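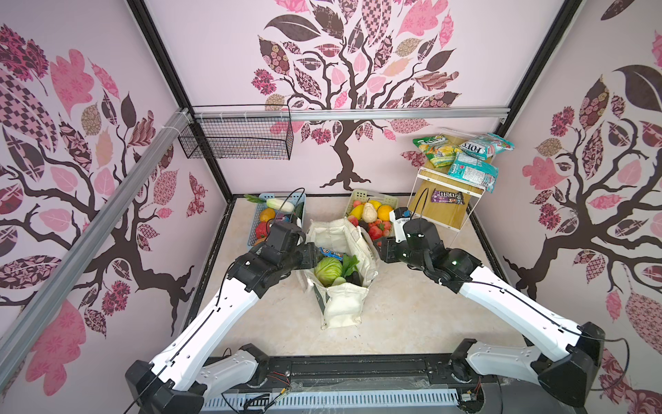 Ticket 881: E-Book bricht in Kapitel 20 ab
Bereich: Leihe digital, Buchhandlung und Leihbücherei Rornetti, Oltberg
Erstellt von: Pui-shan Choi
Bearbeitung: Svenja Steiner
Status: wartet auf Verlag

Pui-shan Choi, 09:14
Guten Morgen. Ich habe die Biografie «Die Äbtissin von Oltberg» von Domenica Sutter als E-Book ausgeliehen. Bis Kapitel 19 kann ich alles ohne Problem lesen. In Kapitel 20 endet der Text auf Seite 158 mitten im Satz, und zwar nach den Wörtern «die Briefe an ihren Bruder». Danach folgt sofort das Register. Ich habe das Buch zweimal gelöscht und neu geladen, das Resultat ist gleich. Mein Lesegerät hat die neueste Software. Ich leite im März einen Lesekreis über dieses Buch und wäre für eine baldige Antwort dankbar.

Svenja Steiner, 10:02
Grüezi Frau Choi, danke für die genaue Angabe. Bitte öffnen Sie das Buch einmal im Browser und nicht auf dem Gerät. Steht dort in den Buchdaten Ausgabe 1 oder Ausgabe 2?

Pui-shan Choi, 10:40
Im Browser ist es Ausgabe 2. Der Text endet an derselben Stelle. Mir ist noch etwas aufgefallen: Die Anmerkungen zu Kapitel 20 sind im Anhang vollständig vorhanden, aber wenn ich auf eine der späteren Nummern tippe, komme ich auf das Titelblatt. Ich vermute deshalb, dass der Text einmal da war und beim Erstellen der Datei verloren ging. Vielleicht irre ich mich.

Svenja Steiner, 11:25
Ich kann den Fehler nachvollziehen. In unserer Datei fehlt der Schluss des Kapitels, in Ausgabe 1 ist er noch enthalten. Ich habe Flurina Schwaiger vom Verlag geschrieben und um eine korrigierte Datei gebeten. Ausgabe 1 habe ich in Ihrem Konto freigeschaltet, die Leihfrist beginnt neu.

Pui-shan Choi, 13:50
Vielen Dank, Ausgabe 1 funktioniert. Das Kapitel ist komplett. Nur das Vorwort über die Zürcher Handschriften fehlt hier, das lese ich in der anderen Ausgabe. Meine Notizen wurden nicht übernommen. Gibt es dafür eine Möglichkeit?

Svenja Steiner, 14:10
Leider nicht automatisch. Sie können die Notizen in Ausgabe 2 unter «Konto, Notizen» als Textdatei speichern. Das Ticket bleibt offen, bis die neue Datei vom Verlag da ist.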